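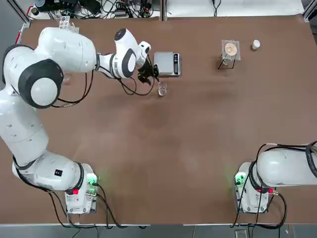
Tabletop weighing and heating set

Print | E-mail
Last updated: May 28, 2020

A tabletop weighing and heating set is a small group of laboratory items used together to measure out a sample and warm it on an open bench. The usual parts are a digital scale, a clear glass vessel, a tripod stand, a square support for the top of the stand, and a small heat source. The set is common in school laboratories and in training rooms where larger instruments are not needed.

The parts are normally laid out before work begins. Weighing items are kept at one end of the bench and heating items at the other, with open surface between them.

Scale

The scale used in such a set is often a kitchen type. It has a flat weighing platform, a strip with a display, and a small number of buttons. Platforms are square or round. Metal platforms resist scratching and are easy to wipe, but they show fingerprints and reflect overhead light.

Kitchen scales are less fine than analytical balances and have no draft shield. They are suited to samples of several grams or more. The scale is placed on a level part of the table, away from cables and edges, and is set to zero with nothing on the platform. If a vessel is to be used, it is placed on the platform and the reading is set to zero again, a step known as taring.

Vessels and sheets

Liquids and loose powders are weighed in a beaker, a cup, or a short drinking glass. A straight-sided vessel with a wide base is preferred. Dry solids can be weighed on a square of weighing paper or thin film, which is lighter than glass and can be folded to pour the sample out.
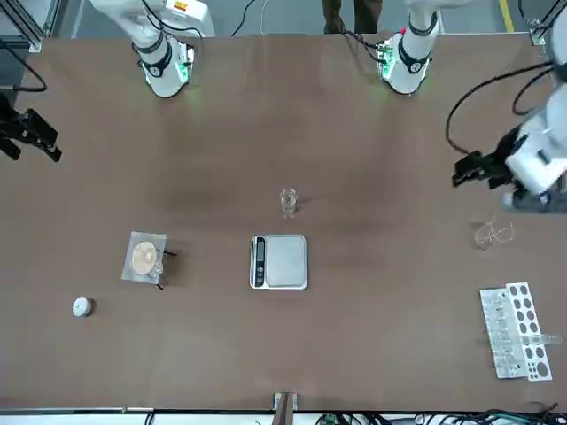 Digital scale with a clear glass cup and, at left, a tan disc on a translucent square.

Drinking glasses are acceptable for weighing and for holding water at room temperature. They are not made for direct heating and can crack when one part of the wall warms faster than another. Beakers of heat-resistant glass are used for that purpose. In the Clallon bench notes, a teaching manual edited by Lina Hattar, the two kinds are stored on separate shelves and the drinking glasses are listed as "cold ware."

Tripod stand

The tripod stand is a ring or frame on three thin legs, usually of iron or steel with a dark finish. The legs are spread at the foot for stability. A stand in the Nevaver pattern is 13 centimeters high, while the taller Morrison pattern measures 18 centimeters - the difference allows for a longer burner. Both patterns accept the same square support.

The support spreads heat and keeps the vessel from slipping between the legs. Wire gauze is the most common type, and a plate of heat-resistant glass or ceramic may be used instead. Many gauzes have a round patch of heat-resistant material in the middle.
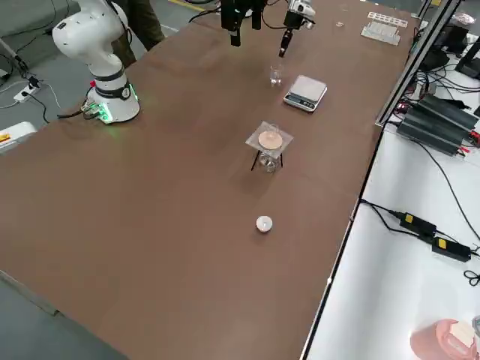
The support should overlap the ring on all sides. One that sits askew can tip when a vessel is set near its corner, so it is centered on the stand before anything is placed on it. The stand itself is checked by pressing lightly over each leg in turn. A stand that rocks is taken out of use or shimmed at the foot.

Heat source

Spirit burners, tea lights, and small gas burners are used under the tripod. The burner is put in place last and removed first. A spirit burner has a separate cap, which puts out the flame by covering the wick. The cap is left on the bench within reach while the burner is lit.

Layout

Ekow Ansah, in a March revision of the Devari laboratory guide, gives a minimum clear space of 28 centimeters between the scale and the stand. Warm air rising near a scale can cause the reading to drift, and a hot vessel should not be set on the platform. The guide also places test-tube racks and trays at the far end of the table, out of the working area. 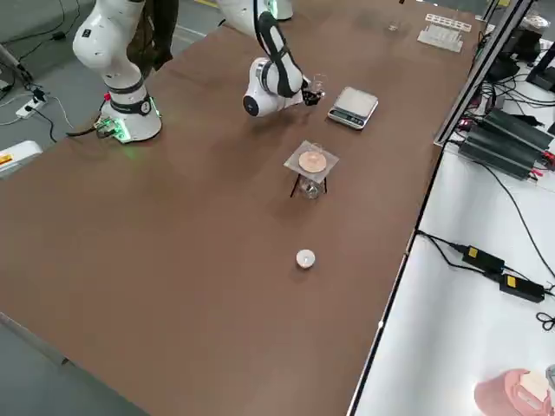
Power supplies and their leads are kept on a side bench where one is available. Leads that must cross the main table are run along its edge.

Care and storage

Glassware is rinsed, dried, and inspected for chips at the rim. The scale is wiped with a damp cloth and is not placed under running water. Gauze is replaced when strands break or the center patch begins to flake. If the scale will not be used for a long period, its batteries are removed - most models of this size take 2.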